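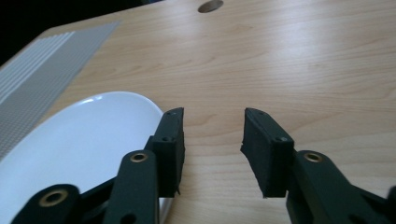 Pale wood table, oil or hardwax?
Gwilliam Home Forum > Tables and Worktops

plainoak_50
Bought a Tradholm dining table secondhand in July. Light honey color, long curving grain. The seller didn't know what finish was on it. We eat at it every day and I'd like to keep it pale. Oil it, or sand it and use hardwax?

rustybucket
Put a few drops of water on it and wait ten minutes. If they bead, there's still a finish and you can leave it alone. If they soak in and go dark, oil it.

kettle186
Don't oil it if you want it pale. I oiled ours and it went orange within a year. Hardwax, the kind sold for raw wood, two thin coats.

rustybucket
That depends on the oil. Plain linseed goes yellow. The ones with a bit of white pigment don't, or not so you'd notice.

kettle186
Mine had white pigment in it. Still went orange.

flenville_mo
Before anyone sands anything, check it's solid. A lot of tables that size are veneer and you only get one go at it. Look at the end of the top and see if the grain carries over the edge.

plainoak_50
Did the water test near one corner. Beaded in the middle, soaked in by the edge where people sit. Grain carries over the end, so I think solid.

flenville_mo
Then it's worn at the edge and fine elsewhere. I'd clean it, rub the whole top lightly with 240 grit along the grain, and recoat. No need to go back to bare wood.

rustybucket
Agree with that. Also look under your plates. Unglazed foot rings scratch worse than knives do. Ours did most of the damage before we switched to felt mats.

kettle186
I'd still take it all the way back. If you patch over an old finish you don't know, it can stay sticky. Been there with a desk.

plainoak_50
Going to try the light rub on the underside first — if it stays sticky there I'll sand. Juvidico hardwax is what the store here has, matte. Will post when it's cured.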